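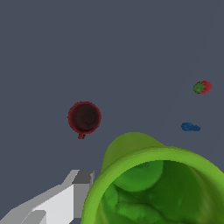

Wrist view, gripper at the left of the green cup. Red mug, strawberry and blue piece farther off.

January, morning, Cluramberg bench notes

Table clearing in Selidard. The chore for Finden is still the one we wrote down before the break: small loose items go into a cup, cups go to one side, table left bare. In a kitchen it's the last ten seconds of wiping up. On the shop floor it's the stray fasteners and the parts bins at the end of a shift. I want to know if the arm can do either without a person standing next to it.

Started at 8:40 with a batch of 200 episodes, same objects throughout, positions reshuffled each time. Gray table, flat lighting, no clutter. This is as easy as we can make it, and the numbers should be read that way.

Single picks are fine. Strawberry picks fine from most directions. The blue piece is worse. It's small and lumpy, and the grasp planner keeps choosing the long axis, so the fingers close on the ends and it squirts out sideways. Forcing the short axis fixed most of that. Left the override in for now, in the Finden config only. If you run anything from the shared folder you won't get it.

Cups are where the time goes. The planner grabs the rim, one finger inside and one out, which works until there is already something in the cup. Then the inside finger comes down on the contents. Should have seen that coming. Tried 3 approach heights and the highest one stopped the collisions but gave a grip too shallow to trust on a lift. Settled on the middle one and a rule that cups get moved first and filled second. It adds travel and it looks silly, but it's how I'd do it at home if the cups were in the wrong place anyway.

The other trouble is the wrist camera. When the hand is low beside a cup, the cup fills so much of the view that the pose estimate wanders. The Malik estimator reports high confidence the whole time, so the confidence value is no use as a stop signal. I've switched it to hold the last overhead estimate once the hand is below cup height. Crude. Fails if the cup gets nudged on the way down. 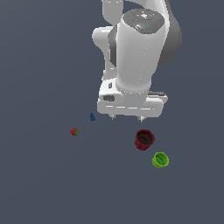 Can it clear a table on its own yet?

Only a table like ours, with objects it has seen before and enough room to get the fingers around each one. With the cups apart it is reliable enough to leave running over lunch. With the cups side by side I would stay in the room.

Reran the close-spacing case after lunch with the hold in place. Better on the approach, no change on the release. When it sets one cup down next to another, the opening fingers push the neighbor. In simulation that costs a few millimeters and the episode still scores as a success. On a real counter, with coffee in the neighbor, it's a mess. Our scoring has no idea about spills, so I added a column for "moved something it shouldn't have" and started filling it in. Going back through the morning batch by hand is slow and I only got through part of it.

Speed, for anyone who asks: slow. I can clear the same set with one hand before the arm finishes its second item. I don't think it matters for the kitchen case, where the table can take all night. It matters for the shop floor, where the next shift wants the bench.

Also swapped the episode order so the small items get picked before the planner looks at the cups again. No effect on the pick rate that I can see – leave it, it makes the logs easier to read.
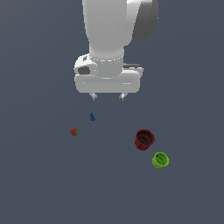
To do

Queue 1000 episodes overnight with random cup spacing, override on, hold on. Start before leaving and check disk space first, the last long run filled it.

Try a narrower finger opening on release. If 5 mm less is enough to miss the neighbor we can skip the regrasp work for this round.

Ask Malik support what their confidence value is computed from.

Write a spill check for Selidard, even a bad one. Tilt past some angle with the cup full counts as a fail.

Hold off on the real bench until the spill check is in. The Finden plan says January and I think that slips.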